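An afternoon with grippers and chopsticks

Last April I went to an open afternoon in Etden, where a small company called Stolletow shows its work to anybody who writes to them first. I am not an engineer. I translate manuals, and for 2 years many of these manuals were about robot arms, so I wanted to see with my own eyes what I am writing about.

I expected a hall with a fence and a yellow line on the floor. The address was a normal home. We left our shoes at the door and went to the kitchen, and there Orathai Chaimongkol, who leads the sessions, was already explaining. She speaks quickly, and I did not catch everything, but the main idea I understood well. A person holds the gripper in the hand and does a small job from daily life, and from the recordings of this a robot should later learn the same job. The job of the day was chopsticks. 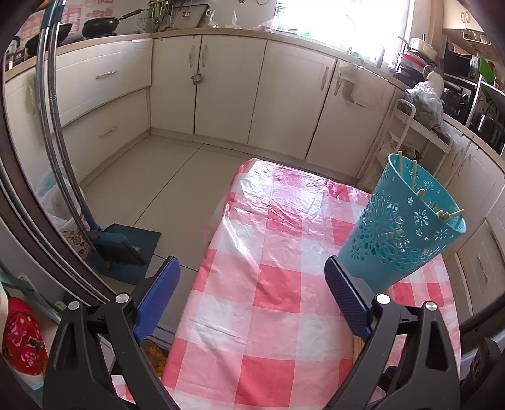 I asked why chopsticks and not, for example, cups. Orathai said that cups are almost too kind to the learner. A chopstick is thin, it rolls, and it likes to lie close to its neighbor, so the fingers must come at a good angle. She also told us that the team has 682 recordings from kitchens so far, and that they want many different kitchens, with different light and different tables. In my manuals the table is always gray and perfectly flat.

Then the visitors could try. I was third, after a retired teacher from Sodurby and her grandson. I had thought it would be like using kitchen tongs, which I do every day. It is not so similar. The fingers close exactly where you point them, and my hand was always pointing a little too high. The boy was much better than all of us and wanted to go again and again.

With two grippers it becomes harder, at least for me. My left hand wanted to copy everything the right hand was doing. Orathai said that this is common and goes away after maybe an hour, but I had only ten minutes.
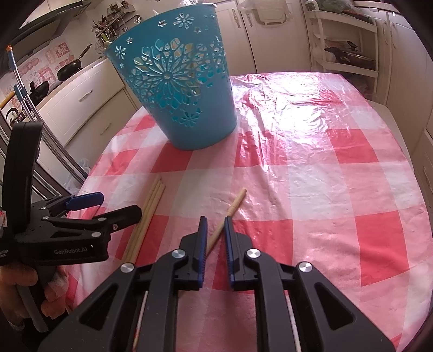 Two grippers at the kitchen table, with the chopsticks on the checkered cloth.

On the bus home I read again the chapter I was translating for Urquhart. It has nearly 200 pages, and on page 61 there is the sentence "approach the object from a suitable direction." I had translated it without thinking. Now I have written a note to the client to ask which direction is suitable, and I am still waiting for the answer.

If you want to go, write to them early and bring warm socks.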